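### 4.2 Keeping the simulated cell in step with the real one

The wrist camera was the part of the cell that gave us the most trouble, and we would like to spend a little time on it, because we suspect that other groups who look after an arm and its simulated twin side by side will run into the same thing sooner or later. In the Saredby cell, the camera sits behind the gripper on a small bracket, held by two screws, and every time the fingers are swapped or the bracket is bumped during cleaning, the view shifts a little. The shift is usually too small to notice by eye. It is quite large enough, though, to spoil a policy that was trained on renders made with the old mounting pose.

Our first habit was to recalibrate the real camera whenever somebody remembered to do it, and then to copy the new pose into the simulator by hand. This worked well enough through the winter, but in May we found that the two poses had been drifting apart for some time, and that nearly all of the failed grasps in the Bokach trials dated from that stretch. We therefore settled on a fixed routine — a dull one, we admit, but we have grown rather fond of it. After every 400 grasps the arm is parked, the bracket screws are checked with the torque driver, the fingers are wiped down, and the camera is calibrated again from 30 views of the printed board. The new pose goes into a small file that both the real controller and the simulator read when they start, so there is no longer any copying to forget.

The second half of the routine takes place entirely in simulation. We send the rendered arm to 6 stored poses and save the wrist view at each one. Some of these poses look down at the worktable, as one would expect, and others tip the wrist up toward the walls of the room, where long straight edges such as window bars make a small error in camera roll much easier to spot. Figure 3 comes from one of the tilted poses, with the fingers open and nothing between them. The outline of the fingers and the black housing should fall in the same place in all of the saved views, whatever happens to lie behind them, and so we compare that outline first. If it has moved, the bracket pose in the file is wrong, and there is little point in looking at anything else until it has been put right.

**Figure 3.** Simulated wrist view with the arm in a tilted check pose, gripper open and empty, with the paned window to the left.
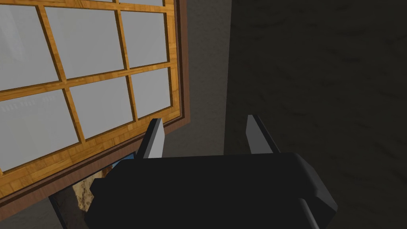

Elfriede Rothe, reading a draft of this section, asked us to add that the interval of 400 grasps suits our own bracket and may be far too long for a lighter one, and that she would start at 100 on any new cell and stretch it only after the poses had held still for a good while.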